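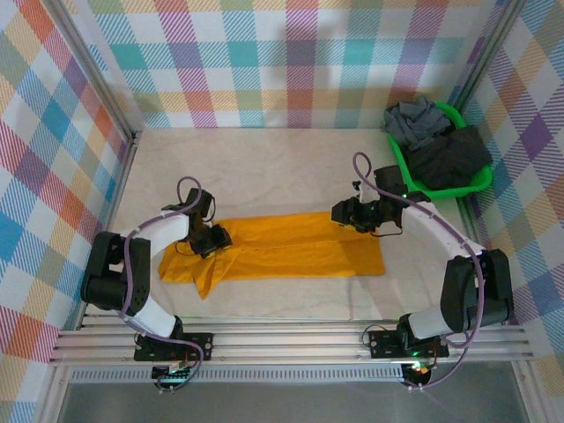 Dronby, December 2022

Print this page | E-mail this page

Filed under: Household linens > Folding and storage > Resolved

Ticket 583: long orange-yellow cloth won't fold square

Good morning, and thank you so much for your patience with this one. I know you've had a lot of trouble with the long cloth from the Nornent range, and I do sympathise, as I have the same one at home and it spent most of last February in a heap on a chair!

Problem as reported: one end folds up nicely, the other ends up thick and lumpy, and the whole thing won't sit in the basket with the darker pieces.

What we tried first: ironing the fold line in. It helped the flat half and did nothing for the other. We also tried folding from the bunched end, hoping the creases would work themselves out as we went (they didn't, they just got folded in).

You can see the trouble quite well on the stone-patterned tabletop. The right-hand part is lying fairly flat with its thin fold line running along it, and the corner is lovely and square, but over on the left it has gathered into creases and there's a flap hanging down lower than the rest of the hem. Any fold made from there will come out crooked, however careful you are.

What worked: leave the good end alone. Turn the flap back up, then smooth from the flat part towards the creased part with the side of your hand, a little at a time. Once the hems meet, bring the short ends together and fold again. We did it on the Cerar cloth too, and on an old Kokkonen runner, and both came out fine.

For the basket, put the dark bundles in first and stand the long cloth up beside them.

Status: closed, but do reply if the flap comes back and I'll happily reopen it.

We use cookies to remember your ticket settings. Accept | Manage choices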